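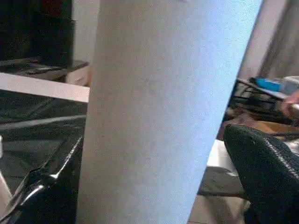 Milagros Calvo
August, 6:12 am

ok thread bc people keep asking me how it's going with the arms at work. on break, typing fast

1/ for the new ppl: I do pack-out at Tanby. small stuff, household orders, returns. 12 of us on the early shift. since spring we've got the Droltetti arms on the benches with us. not behind a fence. WITH us, same bench, same mess

2/ first thing that changed was my hands. used to be I'd pick, turn, bag, label, all of it. now the arm picks and I do whatever comes after. sounds easier. my wrists say yes. my neck says no bc I'm looking sideways all day

3/ second thing. talking. you can't chat the same when the bench has its own pace. Anselmo used to tell one story across a whole pallet. now he gets maybe a third of it out and then his light goes yellow and he has to go deal with it. we get the rest at lunch

4/ yellow light = it wants a person. red light = it REALLY wants a person. mostly yellow. shiny bags are the worst, anything slippery or see thru. it goes in, stops, thinks, goes in again. you learn to just flip the bag over for it

5/ which ok. that's a job now. flipping the bag over. it's not in my job description, I checked. asked Baltasar (shift lead) and he said "assist events." so that's what it's called on the sheet, assist events

6/ we did 3474 assist events last month on my line. Cayetano put the number up by the time clock like it was a bad thing. I look at that and see 3474 times somebody knew what to do lol

7/ to be fair to Cayetano he's getting squeezed too. his bosses at Rurketti want the number down and they've never bagged anything in there life

8/ money since you're all gonna ask. same hourly. the old piece bonus is gone, they swapped it for a line bonus. fast people lost. I was fast. I'm down roughly 20 bucks a week. Maximiliano is slower with his back how it is and he came out ahead, and I'm glad for him, I mean that. still down 20 bucks

9/ hours: no one got cut. two people left on their own and they didn't fill the spots. so you tell me what that is

10/ good stuff, bc there is some. I haven't lifted the big totes since they moved them over to the arm side. I get home and I can cook. my kid noticed before I did, said mom you're not walking funny

11/ also I got the training. five days at the Bustamante site, paid, learned how to clear a fault, swap the gripper pads, teach it a new item. teaching is kinda fun?? you move it thru the motion yourself a bunch of times and then it tries. it was bad at mine. then less bad

12/ what bugs me is they trained 5 people out of the 12 and didn't say how they picked. the ones who didn't get it have to call one of us over for every little thing, and then they're standing there waiting with their bonus ticking down. that's making bad feeling on the floor and it's such an easy fix. train everybody!!

13/ Anselmo asked for it twice. he's been there longer than any of us. he got told "next round." no date on next round

14/ somebody in replies asked if I'm scared for my job. some days. not this month. I think the picking is gone and it's not coming back, and I didn't love picking. I want the stuff that's left to be worth something on a paycheck

15/ so what we asked for, on paper, Maximiliano wrote it up: training for the whole shift, a pay step if you clear faults, and benches two inches higher bc of the necks. got a yes on the benches. the other two are "under review"

16/ ok light's yellow and it's my bench. will anwser replies after 2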